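Talking tote bags, lanyards and bad logos with Rocío Valdebenito

Posted 5/23/21

Caught Rocío Valdebenito between two calls, with a third one threatening. She runs the order desk at Skistari, the promotional goods outfit in Orneck, and has agreed to give me the length of one cup of tea. It goes cold. She doesn't seem to notice.

First question, the obvious one. What do people get wrong when they order branded stuff?

"The logo," she says. Straight off. "They send me the logo from the top of their website. Tiny thing. And they want it on an umbrella."

What she wants is the original file from whoever drew it. Most firms have lost it. The designer has moved on, the old laptop's gone, someone's cousin might have it. So her team redraws it, and that adds time, and then the customer looks at the redrawn one and says the green is wrong.

"It's the same green. They've only ever seen it on a screen. Ink on cotton is duller, it soaks in. I send a printed swatch now, every time, before anything else happens."

Skistari did pens and mugs to begin with. Bought the pens in plain from Granholm, printed them in the evenings. Bags came later, when a garden centre asked for some and she said yes before she knew how. That first order was 326 cotton totes with a watering can on the side. She still has one. The handles are uneven, she says, and she keeps her gym shoes in it.

Does she remember every order like that?

"No. I remember the ones that went badly."

Go on then.

"Lanyards. January, a conference, they'd spelled their own name wrong on the form. We printed what was on the form. I'd looked at it, the customer had looked at it, the printer had looked at it. 373 lanyards. They rang from the car park."

Who paid? She pulls a face. They split it, in the end, and the customer still orders from her. Since then the proof goes out with the wording typed seperately underneath the artwork, in plain black letters, and the customer has to type it back. People moan. She doesn't care.

We get on to minimums, which is what readers always write in about. Small clubs, a school fair, a running group that wants a dozen caps and gets quoted the earth. Why so dear?

Setup, she says. For screen printing you make a screen for each colour, and it costs the same whether you print one bag or a thousand. "So a dozen caps in four colours, you're paying for four screens and getting a dozen caps. Go down to one colour. Or have them embroidered, there's one setup and it lasts." Embroidery for caps and polo shirts, print for bags and tees, that's her rule of thumb. Transfers for very short runs, though she's picky about those. Some of the cheap ones crack after a few washes.

Her own smallest order is 20 pieces. Used to be higher. She dropped it last year when the events work dried up and it was mostly people wanting things to post to staff at home. Notebooks, socks, a mug in a box. A lot of mugs in boxes.

"Packing turned into the whole job. We'd never posted single items before, it was always pallets to a hotel. Then suddenly it's addresses. Wrong postcodes. People who'd moved back in with their mum."

Has it stuck? Half and half, she thinks. Events are creeping back into the diary for autumn, small ones, and customers are nervous about putting a date on anything. Her advice is don't. Leave the year off. A bag with a year on it is dead the week after, and a bag without one can go out again next time. Same with slogans, and with the theme of the conference. Nobody at the bus stop wants to wear the theme of your conference.

So what should go on it?

"The name. Maybe the web address if it's short. And make it smaller than you think."

This comes up a lot, the size thing. Customers want it big as they're paying for it. She has a pair of samples she takes to meetings, same navy bag, one with the logo right across the front and one with it down in the corner, about the size of a matchbox. She asks people which they'd carry to the shops. They pick the small one and then order the big one.

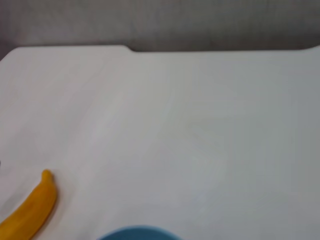
"And I let them! It's their money. But I tell them, the bag is only doing anything for you when it's out of the cupboard."

On materials she's brisk. Recycled polyester is fine for drawstring bags and takes print well. Heavy cotton lasts but costs more to ship, and people forget the shipping. Jute looks lovely and sheds on everything. She won't do the very thin giveaway bags any more, the ones that fold up to nothing and split at the seam. Lost a customer or two over it. Aravena, who she buys most of her plain stock from, stopped listing them anyway, so that settled that.

What about lead times? I'd been told to ask.

"Two weeks from when you approve the proof. Not from when you first email me." She says this twice. Then she says it again, a bit louder, I think for somebody in the next room. Rush jobs can be done, sometimes, if the plain stock is in the country, but she wants a phone call and not a message with URGENT in the title. Colours are the sticking point. Black, navy and natural are nearly always there. Ask for mustard and you might be waiting.

Anything she'd like to see less of? Stress balls. Phone stands. Anything that needs a leaflet to say what it is. And power banks, unless the customer is willing to pay for decent ones, becuase a dud with your name on it is worse than no present at all.

More of? Tea towels. She lights up at tea towels. Big flat print area, light to post, everyone uses them, they last for years. One firm of surveyors did a map of all the buildings they'd worked on and people wrote in asking to buy it.

Phone's going. She lets it ring, looks at it, picks it up, puts a hand over it.

"Tell them to check the spelling," she says.

Skistari takes orders by phone and email. Samples on request, you pay the postage.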